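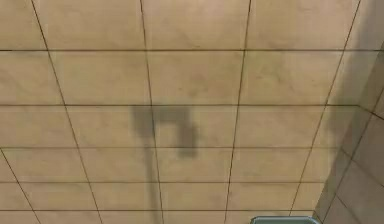 Our project was a small arm that sorts hardware into bins, built in the back half of a shared workshop called Anozie, where the rent is low and the extension cords are historic. We named the arm Murel before it could do anything, which in hindsight was the most productive afternoon of the term. Before we trusted it near real screws we ran it in simulation, on a beige tiled floor with a wall down the right side. The grout lines were handy for judging distance, and the gripper's shadow, a blocky dark hook lying across one of them, told us more about its position than our first set of readouts did.

Method

The control code came from an earlier class project, Idora, and we inherited its comments along with it, including one that just says "fix." We wrote a new planner on top. Each trial asked the arm to reach a target point, stop, close and return. We ran 763 trials in simulation and called 488 of them successes, using a definition of success that got stricter every time one of us had coffee.

The physical arm took longer. Two of the printed joints cracked along the layer lines and had to be redone thicker. The base was bolted to a bench that turned out to have one short leg, so for most of December Murel reached for everything slightly downhill.

Results

On the bench we ran 50 trials with M6 bolts. The arm put 36 in the correct bin. Of the rest, most went in the wrong bin, a few were dropped, and one was found later in a pencil cup on the next bench over. The simulated arm was consistently better than the real one. It had no slack in its gears and its furniture was level.

Shadows turned out to be a problem as well as a help. Our test camera on the bench kept reporting the arm's own shadow as an object to pick up, and Murel made several sincere attempts. Moving the lamp fixed this until somebody needed the lamp.

What we would change

Measure the bench first. Buy the better servos. Keep the simulation and the real arm on the same version of the code, which we did not do for almost three weeks. Next term's group gets the arm, the spare joints and the Honico parts drawer, which sticks.

Print this page | E-mail this report

Comments (3)

benchrat: Which bench was it? I think I've been sanding on that one.

tall_solder: 36 out of 50 beats my record for putting bolts back where they go.

gearlash: Did you try raising the lamp instead of moving it? We had the same shadow trouble and a higher light helped.

Contact | Copyright Anozie Shared Workshop | Back to top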